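Fornix hand-held gripper: open day and demonstrations at Astomthorpe

I've been looking after the Fornix page for a while now, and the question I get most is whether you can come and have a go before you buy one.

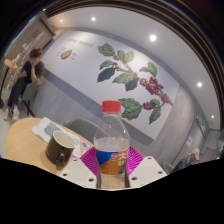
You can! We run demonstrations at our Astomthorpe site, and they're pretty relaxed affairs (wear whatever you like, come and go as you please). You pick the Fornix up, squeeze, and try it on ordinary things like drinks bottles. Most people get the feel of it in a few goes, and then they start hunting for something awkward to pick up, so do bring your own bits and pieces if there's a job you've got in mind. I love that part of the day.

What you get

The Fornix comes with two ribbed finger pads, already fitted, and a spare pair in the box. The pads are soft enough for a thin plastic bottle and they wipe clean with a damp cloth. Please don't use solvent on them, I've ruined a set that way myself. The whole thing weighs 400 g, so an hour's use is fine, though I'd still swap hands now and then.

We also do the Jin wrist mount, sold separately, which lets you put the same gripper on an arm once you've finished working by hand. It'll be out on the bench at the open day too, so ask for a turn.

Prices and part numbers

Fornix gripper, part 2226: £1559
Jin wrist mount: price on request
Spare finger pads: sold in pairs, please ring

The pads are rated for 3000 grips. Mine have gone well past that and still hold, but I'd change them when the ribs start to look flat.

Coming along

Our next open day is Tuesday, February 16, 2021, from ten until four, with tea and biscuits all day. Parking is round the back, off the Stornthorpe road (ignore the first gate, it's for deliveries). If you can't make that one, drop me a line through the contact form and I'll find you a slot on another day. Groups are welcome, but let me know beforehand so I can put out enough grippers.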